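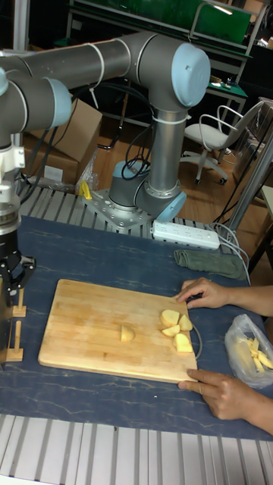

Potato chunks on the board for the gripper comparison, arm parked off to the left.

Comparing two grippers on cut potato: how we do it

Quick write up because Nestor Ignacio keeps getting asked. Same steps whichever gripper you've got, ours were the Kondard (angular jaws) and the Lallura (soft fingers). Arm stays the same for both. Don't swap arm and gripper on the same day, you'll never know what changed.

What you need

Arm, bolted down. Both grippers with their flange adaptors. Cutting board. Potatoes, floury ones are worse so use waxy. A knife. A cloth. Paper for the score sheet, or the Prustero logger if you have it going.

Setting up

1. Check the base bolts. Then check the cables behind the base, they need slack for the full swing to both sides.
2. Fit the first gripper. Run open/close a few times with nothing in it.
3. Enter the payload. Our Kondard plus flange plus adaptor weighs 519 g. Weigh yours, don't copy mine.
4. Teach the board corners. Jog down slowly, last bit by hand.
5. Cut the potato into chunks, not all the same shape. Wedges with one flat face are good, rounded ends are the hard ones.
6. Put one chunk on its own and group the rest close together. The lone one tells you about grip, the group tells you about jaw clearence.

Keep a hand on the board while you place things or it creeps, and then the corners are wrong. Hands right off before you press run. Speed at 50 per cent to start with.

Running it

Single chunk first. Pick, lift, hold for 4 seconds, put down. Then the group, nearest chunk first. Reset by hand after each go, arm stopped.

Wipe the jaws between goes. Starch builds up fast and the Kondard gets slippy, the Lallura gets sticky. Dindo Catacutan skipped this one afternoon and we binned the whole lot of results.

Fresh potato when you change gripper. Old chunks dry out and grip better, not fair on whoever went first.

Scoring

Clean lift = 2. Lifted but slipped or turned = 1. Dropped, missed, or knocked its neighbour = 0. Write down squashed ones seperately, a squashed chunk can still be a clean lift.

Things that go wrong

Jaws hit the board: your height is off, re-teach the corners.
Chunk shoots out sideways: closing too fast, or gripping on the slope of a wedge. Turn the wrist 90 degrees and try again.
Controller faults on close: force limit. The Wouters box comes set very low, raise it a little at a time.

Thin sticks are a different test, narrower opening and much less force. Will write that up in May.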